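Romville Tenant Services
Thread: Drying small laundry indoors. Residents have asked for guidance on this subject since May, and the posts that follow set out our current recommendations. (1/14)

The guidance applies to all apartments in the Romville buildings, including the studios at Mellor Court, where there is no shared drying room and most laundry is hung in the living area. (2/14)

A freestanding rack with a single bar is sufficient for one person's socks, underwear and light tops. Please place it on a hard floor that can be wiped. Racks should not stand on carpet or against a radiator. (3/14)

Small items dry best on hangers with clips. Two kinds are in common use. The rectangular kind has a row of clips along its lower edge and suits items that hang straight. The ring kind is convenient at the end of a bar, where it can be turned to reach every clip. (4/14)

Both kinds can share one bar, with the white rectangular hanger toward the middle and the yellow ring to its right. Dark items and a gray striped piece are hung up, and an olive green garment remains to be dealt with on the floor in front of the rack.
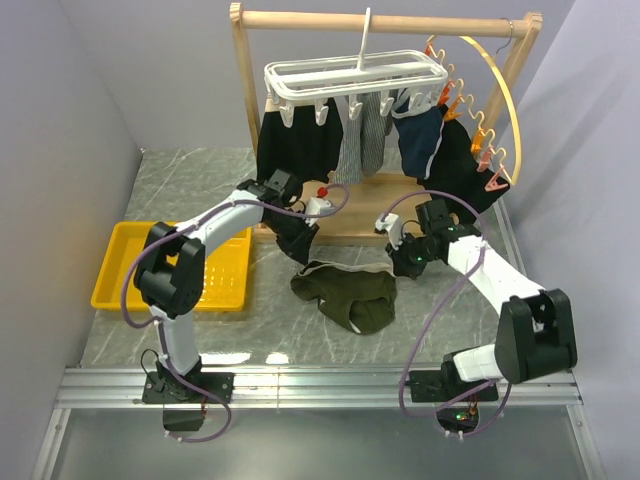
WHERE TO BEGIN (5/14)
Empty the washer as soon as the cycle ends. Laundry left in the drum overnight takes on an odor that a second rinse does not always remove. Carry everything to the rack in one trip, in a tray or basket with holes in the bottom.

SORTING (6/14)
Separate the load by thickness before hanging anything. Thin synthetics may be dry by evening. Ribbed cotton and waistbands take considerably longer. When thick and thin items are mixed along the bar, residents tend to take everything down too early, and the thick pieces go into the drawer damp.

SPACING (7/14)
Leave a hand's width between garments wherever the bar allows it. A long garment should not hang in front of a short one for the whole drying period. If space is limited, exchange their positions once, halfway through.

CLIPS (8/14)
Clip underwear by the waistband and socks by the toe or the cuff, according to preference. Our maintenance office is neutral on this question, although it continues to receive letters about it. Clips should hold the fabric without stretching it. Replace any clip whose spring has weakened.

SOCKS AND CUFFS (9/14)
Ribbed pieces deserve a little more attention than flat ones. A folded rim holds moisture between its layers, and the fold should be opened before the piece is hung. Smooth the ribs downward with the fingers and check the inside of the opening. A pale ribbed piece such as the one held up in front of the rack has a folded rim of this sort along the top.

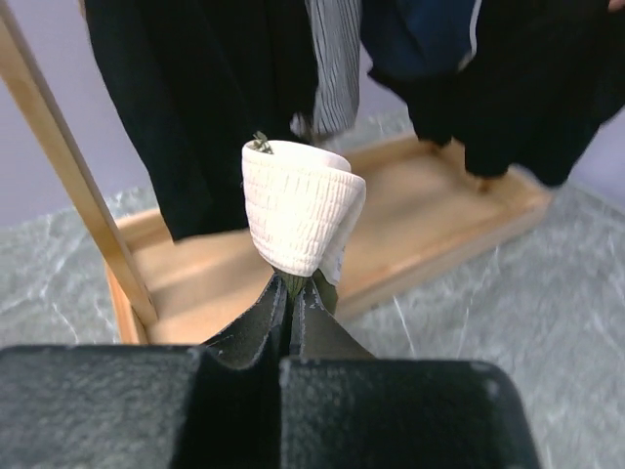 Is it acceptable to dry laundry indoors with the windows closed?
Only for a very small load. For anything larger, open one window slightly or run the bathroom fan with the door ajar. Moisture that cannot leave the room will settle on the coldest wall, and repainting is charged to the apartment if the cause is established. (10/14)

EQUIPMENT ON LOAN (11/14)
The Londa Street office keeps 51 drying racks for residents to borrow. A loan lasts 2 months and may be renewed once. Clip hangers are not lent out, but the office can advise on where to buy them.

SHARED DRYING ROOM (12/14)
The drying room in the Sistlow building now serves 158 apartments. Please remove dry items promptly and wipe the floor under your section of the bar. Items left behind are placed in the marked bin by the door and held there until the end of the month.

PRINTED GUIDANCE (13/14)
Nearly 2000 copies of the indoor drying leaflet have been delivered to mailboxes. Residents who have not received one may request it at any front desk. The large-print edition is held at Londa Street only.

CORRECTION (14/14)
The first printing of the leaflet stated that racks may be placed in hallways outside the apartment door. That sentence was an error. Hallways must be kept clear at all times, including at night. Questions about this thread may be sent through the resident portal under the heading Laundry and Ventilation.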